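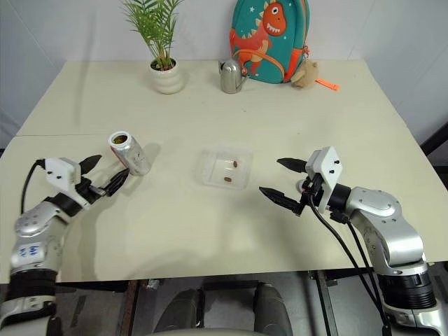

Nishad, station de table à deux bras
Guide d'installation, section 4 : premier exercice de transfert

Cette section suppose que les deux bras sont fixés et que le calibrage de la section 3 est terminé. Si le voyant de la base clignote encore, retournez au point 3.6.

4.1 Préparer la table

1. Dégagez la zone de travail devant les deux bras. Les objets de décor (plante, arrosoir, sac) peuvent rester au fond, contre le mur.
2. Posez un bac transparent et ouvert au milieu de la table. Ses parois doivent être basses.
3. Placez la boîte métallique du côté du bras gauche. Elle peut être debout ou couchée ; choisissez la même position dans le menu Objet.
4. Mettez deux haricots dans le bac.
5. Vérifiez que les câbles des pinces font une boucle libre le long du bras. Un câble tendu fausse la lecture de l'effort.

Note : un joint entre deux panneaux de la table ne gêne pas la détection. Une nappe à motifs, oui.

4.2 Lancer l'exercice

6. Allumez le boîtier de commande et attendez 25 secondes.
7. Choisissez le programme 221, « Boîte et bac ».
8. Contrôlez que les deux pinces sont ouvertes. Les doigts noirs doivent être propres et bien vissés sur leur support blanc.
9. Appuyez sur Départ. Le bras gauche s'occupe de la boîte, le bras droit reste près du bac.
10. À la fin du cycle, attendez le signal sonore avant de toucher les objets.

Attention : ne passez jamais la main entre les deux pinces pendant le cycle. Une chaise peut rester devant la table, mais personne ne doit s'y asseoir tant que les bras bougent.

Attention : le bord d'une boîte ouverte peut couper. Portez des gants pour la remettre en place.

4.3 Si le cycle s'arrête

Code 3157 : la boîte n'est pas trouvée. Réduisez les reflets sur le métal, par exemple en baissant un store, puis recommencez au point 7.
Pince qui se ferme à vide : rapprochez la boîte du bras gauche et refaites l'étape 3.
Bras droit immobile : contrôlez le connecteur noir à la base.

Les doigts sont à remplacer après 600 cycles. La référence se trouve dans la liste des pièces, section 9.

Texte revu par Dinesh Negi, service technique Sisura, Andavdale, le jeudi 4 juin 2026. La section 5 traite du travail avec les deux bras en même temps.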